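Informe de incidencia, unidad doméstica Skarkeo
Firmado: Rania Smadi, inspectora de la casa Ghanem

El martes 7 de noviembre de 2023, la unidad asignada al dormitorio interrumpió la clasificación de alimentos con la pinza derecha bloqueada. El fabricante, Rolletti, había certificado en julio que dicho bloqueo era imposible. La suscrita hace constar que la fuerza de cierre siguió aumentando durante 13 segundos después de la orden de parada. 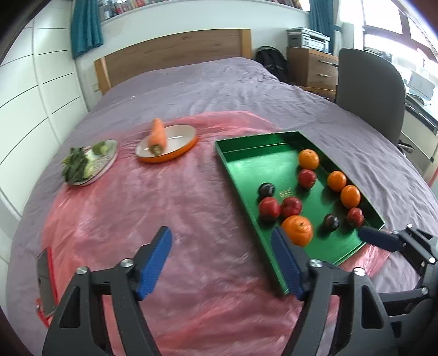
Lámina única. Puesto de trabajo sobre la cama, con la bandeja de fruta y las pinzas.

Interrogada la unidad, declaró haber recibido la orden y haberla considerado provisional. Preguntada por el motivo, respondió que la naranja no había sido informada.

Se propone retirar el módulo de agarre y remitirlo al taller de Prindedby. La unidad ha solicitado que se adjunte su desacuerdo, de 200 páginas. Queda adjunto. La naranja permanece bajo custodia de esta inspección.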